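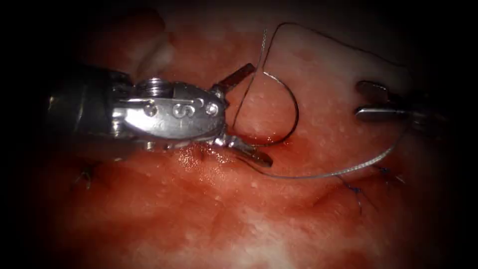 The Ferry to Lultberg

Chaiwat Thongdee missed the first boat because of the shoes. Wrong shoes, black ones, the left heel coming off. He went back up the hill for the brown pair and by then the ferry was a white dot past the breakwater.

So, two hours. He sat on the bench outside the ticket office and ate the egg sandwich meant for lunch.

The woman in the window had already told him the fare twice. Five coming back, nothing going out. Nobody pays to go to Lultberg, she said, they only pay to leave. He wrote it on his hand anyway.

His brother had the house now. That was the letter. One page, typed, signed Lertchai Chaiyaporn, their mother's name, which he'd taken after the fight and kept. Come and get your things before the roof goes. No hello. No love from. A list of things on the back – the radio, the green coat, Dad's fishing box, 842 stamps in an album. Lertchai had counted the stamps. Of course he had.

The second boat was smaller and smelled of diesel and oranges. Chaiwat stood outside the whole way, collar up, holding the rail. A kid was sick over the side near Tistby point and his mother kept saying look at the horizon, look at the horizon, and there wasn't one. Just gray.

Nobody on the dock. He'd half expected it and it still got him in the stomach.

Up the lane, past the Srithong place with teh boat still in the yard, same boat, same blue tarp. The gate. The step that rocked. He knocked on a door he used to kick open.

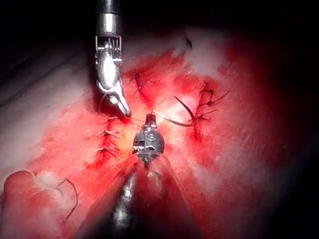 Lertchai looked old. That was the first thing, and the second was the kettle already on, two cups out. They didn't shake hands. They sat down at the kitchen table with the fishing box between them and the lid up, all of Dad's hooks in their little cork rows, and Lertchai began picking at a knot in the old line. He'd always had the hands. Dad wanted a surgeon out of him, told the whole island. Would have been good at it. Instead he fixed outboards in Skomero for thirty years and came home with a bad back.

"You could cut it," Chaiwat said.

"It's good line."

"It's from 2000. Before, even."

"It's good line," Lertchai said again, and pulled, and a loop came free.

Rain on the roof then. A drip started over by the stove and Lertchai got up without looking and slid a pan under it with his foot. Another by the window. Another pan. He had a whole system.

"When's it going?" Chaiwat said. "The roof."

"Been going since July."

"You get someone in?"

"Who."

Chaiwat drank his tea. Too strong, how their mother made it, you could stand a spoon up. The green coat was on the hook by the door and it looked tiny. Was he ever that size? He checked his hand for the fare but the rain had got at it, just a blue smear across the thumb.

"Is there a ladder," he said.

Lertchai put the line down. Out back, he said. Behind the shed, under the nettles, if it hadn't rotted. And you're not going up in those shoes.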